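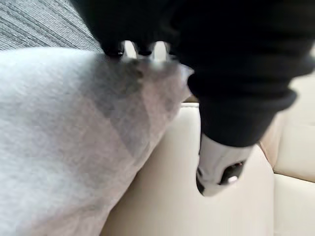
Three-finger vs. parallel jaw for soft stuff (cushions, laundry)
Forum: Grippers and End Effectors

grodton_kiran
So I finally got the three-finger hand going on cloth and I want to hear from people who have lived with one longer than I have. The job is tidying a living room: get the soft things off the leather seat and into a bin on the floor. I was running the Clistness parallel jaw until the start of October and it did fine on anything with an edge. Towels, napkins, great. Big puffy things, not so great. It would close on a pinch of fabric the size of a postage stamp and then the weight would just walk it out of the jaws.

With three fingers I come in from the top, press down until I feel the fabric give, then close. Out of 100 tries I got 70 clean lifts on the soft knit stuff. Same pile with the jaw was 65. Which, okay, better, but I paid a lot for five lifts! Am I using it wrong?

pmaurya
What are you closing on, force or position? If it's position you're leaving a lot on the table. Jersey squashes so much that "closed" doesn't mean anything.

grodton_kiran
Position. I know, I know. The force mode on the Sisodia controller chatters when the fingers touch each other through thin cloth and I got sick of the noise.

W_Eichhorn
I'm going to be the grump. 70 against 65 on 100 tries each is nothing. You could run it again tomorrow and get it the other way around. Before anybody recommends anything I'd want more runs and I'd want to know how the piles were reset. If you were fluffing the fabric back up by hand between tries you were probably making nicer and nicer folds as you went along (I did this for a whole month once and was very proud of my numbers).

grodton_kiran
Ouch, but fair. Yes I reset by hand. No, I didn't shuffle the order, I did all the jaw runs and then all the finger runs.

W_Eichhorn
Then swap every ten and start over. Sorry!

biljana_h
Disagree a little with Waltraud here. The count doesn't show you what kind of misses you're getting. With a jaw my misses are nearly all slips halfway up, so the thing ends up on the floor. With three fingers I mostly miss at the start and the cushion stays put, and I can just go again. For a house robot I'd take the second kind any day even if the percentages were equal. Kiran, how do yours split?

grodton_kiran
Didn't log it, but from memory, same as you. Hardly any drops on the way up.

sarita.r
Can I ask about the wrist cam? Look at the top of that gray thing in your picture. The fingertips are right up at the edge of the view and the arm takes up a huge piece of the right side. You're spending half your pixels on sleeve. On ours I turned the mount until the hand sat lower in the view and the policy got a lot less hesitant right before contact.

grodton_kiran
Ha, yes, the sleeve. It does bunch up pretty badly by the cuff. I went with black so it wouldn't throw reflections onto the leather, and it works for that. Didn't think about how much room it eats. How far did you turn the mount?

sarita.r
Not much, I did it by eye and then printed a wedge. Also check your focus. The fabric looks sharp enough that you can see the knit, but the white part of the wrist is soft and so are two of the fingers. If you're trying to judge the pinch from the image, the fingers are kind of the point.

pmaurya
I wouldn't touch the camera yet. Change one thing at a time. Fix force mode first. On the Sisodia there's a deadband setting in the second tab, raise it until the chatter stops, then back off 2 clicks. You lose a bit of feel on thin cotton but on knits you won't notice.

sarita.r
He can do both, a mount takes ten minutes.

pmaurya
And then the numbers move and he won't know which one did it.

W_Eichhorn
Pushpa is right about that.

biljana_h
Has anyone tried the Gredthorpe pads? The silicone ones with the little ridges. I keep hearing they're good on knits but I'm worried they'll drag on the leather when the fingers go past the fabric.

grodton_kiran
No pads yet, mine are the bare tips. Okay, plan is deadband tonight, swap every ten, log slips and no-grabs separately. Camera after that. I'll post the sheet when I've got it.

sarita.r
Send me a message when you get to the mount and I'll dig out the wedge file.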